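Lumbao Sloped Wall Bin, Gray

Item 2115
Sold by Fometti

The Lumbao sloped wall bin is an open container for small loose parts, building blocks, samples and offcuts. The walls slant in toward the floor, so pieces slide back to the middle and don't collect in the corners. There is no lid and no divider.

It is sold singly or in packs of 18. Single bins ship in a plain carton. Packs ship nested, with a paper sheet between bins - please keep the sheets if you plan to store the bins stacked, as nested bins can stick together in a warm room.

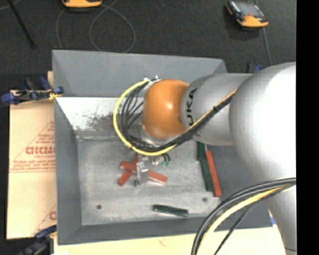 Blocks of mixed colors are easy to tell apart against the gray. For sorting and picking work we suggest a shallow layer. A full bin holds almost 100 small blocks, but pieces at the bottom are hard to get at once it is filled that high.

The inside surface will mark with use. Scuffs and dark smudges show up first on the lighter areas and do not affect the bin. Wipe with a damp cloth and mild soap. Do not use scouring pads or solvent cleaners.

Ordering

Single bins are normally in stock. Packs of 18 take up to 20 working days. Blocks are not included. Crossed and stacked block sets in red or dark green are listed separately under Vustex.

The older Cludix bin has straight walls and a different rim, and the two do not nest. If you are adding to a mixed set, check the item number molded under the base before you order.

Returns are accepted on unused bins in the original carton. Packs must come back complete.

Questions about pack orders or delivery: Rowena Belmonte, Fometti sales desk.

Page updated 2021-11-12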